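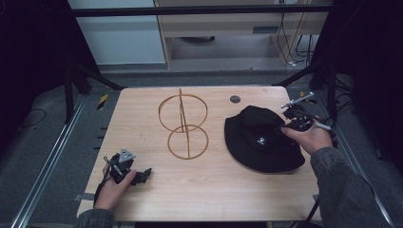

A black bucket hat and a wire hat stand on a work table at the Kosamlow returns center, with a hand-held gripper in each of the operator's hands.

Hat handling at the Kosamlow returns center is to move in part to robot arms under a plan that changes the duties of the people who now inspect and reshape returned headwear by hand. Niludeo, the retailer that runs the center, said the first arms will go into service in June. Until then, staff are producing the demonstrations from which the control software is trained.

The software comes from Jirnia, an automation supplier. Its method does not use programmed paths. An operator carries out a task with a pair of hand-held grippers, and the recorded motion of the grippers is used to train a model that drives two arms with matching jaws. The robot does not need to be present while the recording is made.

The job selected for the first stage is the transfer of soft hats between a table and a display stand. Returned hats arrive flattened or folded. They are opened, checked for marks and damage, and set on a stand so that the crown keeps its form until the hat is photographed and put back into stock. Niludeo said the step is simple for a person but hard to automate with fixed tooling, as a fabric brim does not fold the same way two times in a row.

A total of 988 demonstrations had been accepted for training at the end of the last recording period. A demonstration is rejected if the hat leaves the work area, if a gripper is set down before the task is complete, or if tracking of either gripper is lost. Rejected recordings are kept separately and are not used.

Two recording stations are in use. Each is staffed by one operator per shift, drawn from the returns floor. Operators work in blocks of 80 minutes, followed by a break or a change to other duties. The length of the blocks was set after early users reported sore wrists and tired thumbs. The grippers weigh more than a hat, and they must be held level while the jaws are opened and closed. Niludeo has since approved a lighter cable and a softer hand strap for the next version.

Recording hours are paid at the inspection rate, which is higher than the floor rate. Staff representatives had asked for this in writing before the stations opened. They also asked that footage be used only for training the model and checking faults, and not for measuring the speed of individual workers. Niludeo accepted both points. Operator names are removed from the recordings before they are sent to Jirnia.

The change of tools affects how the work is done. By hand, most inspectors pinch the brim with one hand and push the crown open from the inside with the other. With the grippers they cannot feel the fabric, and they have to judge the grip by sight. Operators have been told to move at an even pace and to avoid correcting a hat in midair, a habit that is common among experienced staff and that gives poor training data. New operators complete a half shift of practice before any of their recordings are counted.

Under the plan, each arm cell will take soft hats with a plain brim. Straw hats, hats with feathers or pins, and anything with a visible stain will continue to go to a person. One worker will oversee both cells, clear dropped items, and take over any hat that the arms fail to place after 100 seconds. That worker will also sort the input bins, a task that today is shared across the line.

Niludeo said no posts will be cut at Kosamlow during the first stage. It did not extend that statement to later stages. The number of hand inspection places on the hat line will be reduced by two, and the staff affected will be offered shoe and bag inspection or training as cell operators. Staff representatives said they want the training offer to be open to night shift workers on the same terms, as all recording so far has been done during the day. Talks on that point continue.

Placement quality will be checked by Akbari, a testing firm, before the arms handle customer stock. The test covers three measures: whether the hat stays on the stand, whether the brim is creased, and whether the logo or label faces forward. A hat that meets the first two and fails the third will be counted as a partial result, and a person will turn it. The pass level has been agreed between the companies and was not released.

The cells will be fenced, and the arms will stop when a gate is opened. A request from the floor for a stop button at the input bins, in addition to the one at the gate, has been added to the installation plan.

Recording will continue after the arms start work, at one station. Jirnia said the added material will be used for knitted hats and caps with a stiff peak, neither of which is included in the present model.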